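Clinar Savings is dropping the fee on early CD withdrawals, sort of

4 min read
13 comments | 62 shares

If you have money parked in a CD at Clinar Savings, check your messages. I got mine Sunday morning while I was still in my robe, and I had to read it twice before I believed a bank had written it.

Starting in May, Clinar will let customers pull money out of most of its certificates of deposit early without the usual penalty. There are strings (of course there are strings!), and I'll get to those, but the basic idea is pretty simple. You can take out part of your balance one time during the term, the rest stays put, and it keeps earning the rate you signed up for.

I've been writing about savings accounts for 7 years now, and the early withdrawal penalty is hands down the thing readers complain to me about most. You lock up your cash because the rate looks nice, the transmission goes out in your car, and suddenly you're handing back months of interest to get at your own money. I did it myself once with an old CD at Skoklow Credit Union. It stung. I still remember the teller turning the screen around so I could see the number.

So I called Clinar and ended up talking for a good while with Gyu-bin Ji, who runs the deposit side over there. I wanted to know what changed. "People were leaving their money in checking and earning nothing on it," Ji told me. "We'd ask them why they wouldn't open a CD and they kept giving us the same answer. They were scared of needing it."

That sounds right to me. My own sister has kept a fat checking balance for as long as I've known her to have a job, and I have given her the CD speech at every Thanksgiving dinner. She nods and passes the potatoes. 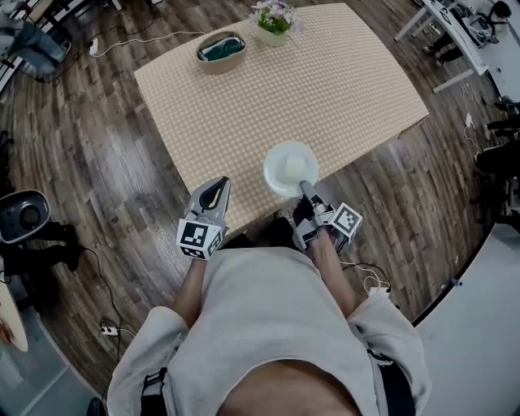 Okay, the strings. The new rule covers terms of 10 months and up, so the short promotional CDs are left out. You only get the one free withdrawal, and you can't touch anything in the first 7 days (that part is pretty standard, most banks have some kind of waiting period at the beginning). You also have to leave at least half of your opening deposit in the account. If you want the whole thing out, you're back to the old penalty, and the old penalty hasn't gotten any nicer.

There's a catch with renewals too, and I almost missed it. If your CD rolls over on its own, it rolls into the new terms, which is good news. But if you opened one before May and it hasn't matured yet, you're stuck with the old rules until it does. I asked Ji if there was any wiggle room there and got a polite no.

And what about the rate? This is where I got a little suspicious, I'll admit. Banks don't usually give you something without taking a bit back somewhere else, and I went looking for it. Clinar's 13-month CD was paying the same on Monday as it was before the message went out. Ji wouldn't promise it would stay there and said rates get looked at every week like they always have been. Fair enough, but I'm going to keep an eye on it, and if it starts sliding while everybody else holds steady you'll hear about it from me.

I also checked in with a couple of the competition. Skastero Bank told me it has no plans to change its penalties, in an email that was all of one line long. Wang Community Savings said it was "reviewing its deposit products," and you can read that however you like. I read it as a maybe.

Would I move money for this? If I had a CD coming due and I was nervous about tying it up again, yeah, I'd think hard about it. If you're the kind of person who never touches savings anyway, go where the rate is best and don't worry about a feature you'll never use. And if you might need all of the money, and soon, a plain high-yield savings account is still going to make your life easier. I keep my own emergency fund in one and sleep fine.

A few of you have already asked whether the free withdrawal works on retirement CDs. It doesn't, at least for now. Clinar's branch staff can look up which rules your account falls under, or it's on the second page of your disclosure, in the small type down by the signature line.

I forwarded the whole thing to my sister, by the way. She wrote back, "what's the minimum?"

More in Saving & Banking

Skoklow Credit Union adds Sunday phone hours
What I'd do with a tax refund this year
Are money market accounts worth the hassle?
Reader mail: my CD renewed and I didn't want it to
Skastero Bank raises its wire fee again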